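Replacing the kitchen microwave this month. Notes as I go, mostly for my own records.

Shelf first. Inside width 700 mm, and the outlet sits behind the left upright. The plug takes more depth than the oven's feet do, so measure from the plug face.

Manual asks for 100 mm clear on top. Plenty of older cabinets don't have it. Mine does, by a little.

Current unit is a Midea, white, display reading 0 at the right end. One dark scuff near the upper left corner of the door. Cosmetic — the seal is what I check.

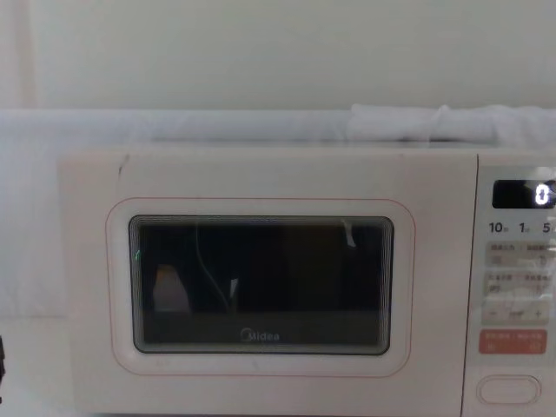
Avitz asks whether a scuffed door means the oven should be scrapped, and whether the leak cards sold online are worth the money. No to the first, if the door closes square and the hinges have no play. No opinion on the cards. I've never used one.

Wattage: measured 137 g of water from the tap, one minute, full power, thermometer before and after. Repeat three times and let the cup cool between runs. Use the same cup.

Outlet reads 123 V with nothing on it. Drops under load, as expected on a shared kitchen circuit. The toaster is moving to the other wall.

Drondetti wants over 40 for delivery and haul-away. Huang does pickup only. Leaning Huang.

Next: vent clearance at the back, then the turntable ring. Old ring has a flat spot on one roller — keeping the glass plate as a spare if the diameter matches.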